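Recording floor pickup for a robot: what I'd do before the first take

Everybody selling a two-armed kit says it will learn to tidy a bedroom if you show it enough times. Maybe. After 913 recordings on a Mareck pair I have my doubts, but most of my wasted ones were wasted on housekeeping, so start there.

1. Pick litter that behaves differently

A floor of identical wrappers teaches one grab. I put down a small plastic bottle, a couple of snack wrappers and something tan and crumpled, then park the bin by the bed where the left arm can get to its rim.
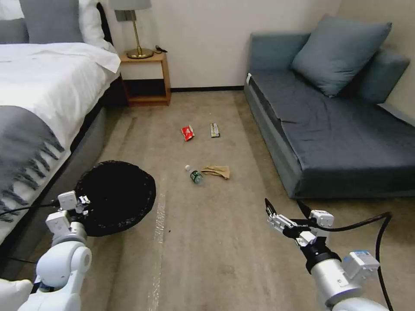

Bergmann wrote in to say four pieces is too many for a beginner and that two would give cleaner takes. Cleaner, sure. I don't know that clean is what you want if the thing has to work in a real bedroom on a Friday night.

2. Keep flat jobs in a separate folder

Small stuff on a round black cloth is a different task from trash on carpet. The Skemer guide lets you lump them together under "tidying." I wouldn't. Name the folders before you record, and write down what was on the cloth, because little pieces are hard to tell apart on playback.
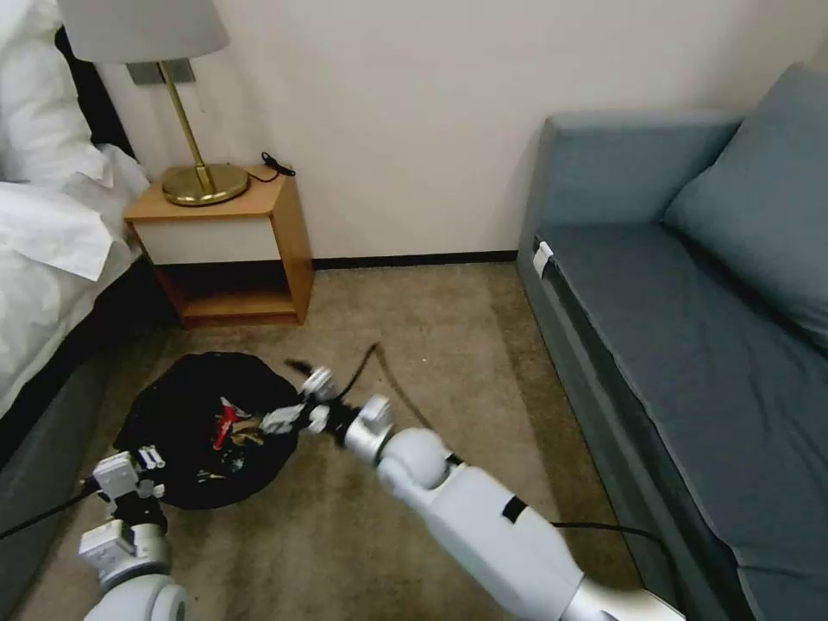
3. Mind the cables

Swing each arm through its full reach before you hit record. Slack that looks fine at rest can drape over the furniture when the arm stretches out.

4. Shuffle the order

If the paper always goes first, you've taught an order. Change which piece you start with, and move the others a hand's width between takes.

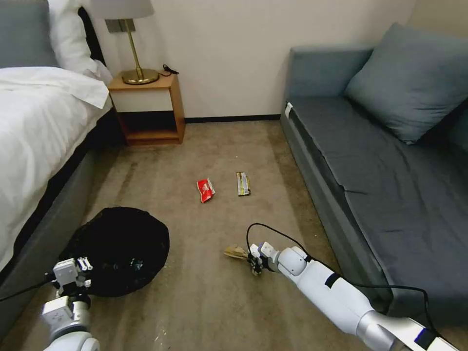 Paper in the right gripper, two wrappers on the carpet.

5. Throw takes away

Tredex claims 100 takes per task is plenty. My first 100 had so many fumbles that I kept the good ones and started over. Whether to keep the fumbles is an old argument - I keep a few where the second grab worked, and label them.

Vacuum before the next batch.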